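3.2 Sinks and the work of rinsing

Most of what participants told us about washing dishes was about the sink and where things go in it. Dishes themselves came up less often. Of the 205 households that returned the kitchen diary, 149 wrote at least one entry in which the sink was named as the reason a task was done in a certain order. We coded these entries by hand. Kuzmenko and Hrytsenko each read the full set, and differences were settled in discussion with Zaugg.

The entries fall into two groups. In the first, people write about space. A single basin has to be cleared before it can be used for anything else, so plates are stacked on the counter, the basin is emptied, and only then does the water go on. Households with two basins tend to give each one a job. One is for soaking or for things waiting their turn, and the other is for rinsing. The jobs are rarely talked over. In the Janero interviews, several couples found out during our visit that they used the basins the opposite way from each other.

In the second group, people write about the drain. They mention food caught in the strainer, a plate or lid left lying over the opening so that the water backs up, and the need to lift things out to let the basin empty. Small round items come up more than we expected, mainly saucers, jar lids and children's plates. One diary from Rirkance has the same short entry many evenings in a row: "plate on the drain again." Figure 4 shows the sink in one of the study kitchens. 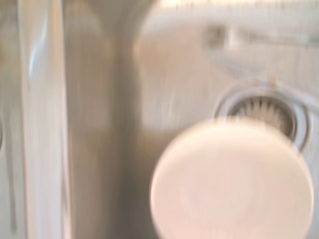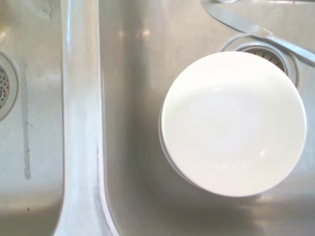 Figure 4. Stainless steel sink in a study kitchen. First picture: the drain, partly covered by a pale peach-pink disc held close in front of it. Second picture: the two basins and the divider between them.

The divider deserves more attention than it has had in earlier work on kitchen layout. Participants used it as a shelf. Sponges were left on it, cups were tipped against it, and spoons were laid across it while the basin was being wiped. Makers of sinks treat it as a wall between two bowls, and the guides we looked at give its height but seldom its width. In our interviews a wide, rounded divider was liked for leaning things on and disliked for the way small items slid off it.

Cleaning the sink was described as a separate chore from washing the dishes. It was usually done last, and often by a different person. Marks left by hard water were a common complaint in Baladum, where many participants said they wiped the metal dry at night and found it spotted again by morning. Others had stopped trying. Aidoo's notes from the February visits record that people apologized for the state of the sink more often than for the floor or the stove.

We did not ask about water use directly, and the diaries are a poor source for it. Holovko's meter readings cover only part of the sample and are reported in Section 5.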